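Grullwood Rovers home colors

The home colors of Grullwood Rovers, a soccer club from the river town of Grullwood, are a deep plum shirt with a single cream sash, worn with cream shorts and plum socks. Supporters are very fond of the sash, and it has stayed on the shirt through nearly every change of maker. 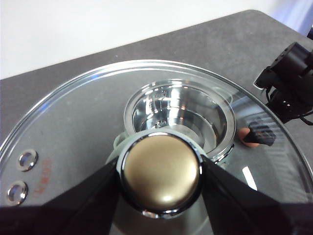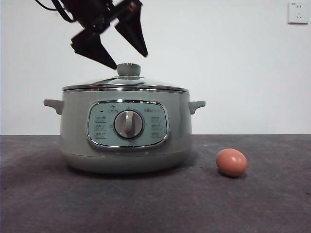 The first shirts were plain plum and rather heavy, sewn by a local workshop named Pludine, which also made the town band's jackets. The sash came along a few seasons later, and people took to it so warmly that an attempt to drop it one March brought 257 letters to the club office – a good many of them from children.

Admasu took over as shirt maker after Pludine closed, and brought in a lighter cloth and the rounded collar that older fans still like best. The present maker, Vornon, keeps the sash but runs it from the left shoulder, as on the earliest version. Its anniversary shirt went on sale on 21st June in a run of 766, each with a small stitched heron inside the neck.

Away shirts have changed far more freely over the years, and have included pale yellow, sky blue and 2 different greens.

Contact the editors | © Grullwood Soccer Encyclopedia | Back to top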